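Small toys - getting them sorted before tea

Quick one, kids back at 4 and the table still needs clearing.

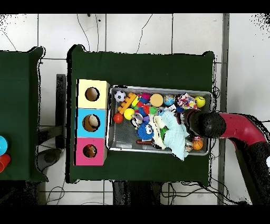

Tip everything into one big tray first. Metal one with raised edges is best, balls don't roll off under the sofa. Don't sort on the floor, you'll only kneel on a brick.

Then boxes. Different colours, hole cut in the top of each, so little hands can post things in. Ours are yellow, blue and pink. Say out loud what goes where - balls in one, soft things in another, odds and ends in the last - and stick to it. Changing the rules halfway causes tears (mine mostly).

Draw round the biggest ball before you cut the hole. I didn't, first time. Had to do teh lot again.

Cloth on the table underneath. Any old green one, keeps the noise down and saves the varnish. Shake it out the back door after.

Pom-poms and anything fluffy - lukewarm water, drop of washing up liquid, squeeze, dry flat on a towel. Not the radiator. Tennis balls can't be saved once the dog's had them, so bin.

Hard plastic stuff just wants a wipe. Old toothbrush for spiky ones, the fluff gets right down in.

Dalia Uibo wrote in to say she does hers every October, before the birthdays start, and takes the spares to the toy swap in Prakbridge. Good idea, wash them first tho.

Stains on the cloth next time, if I find the bicarb.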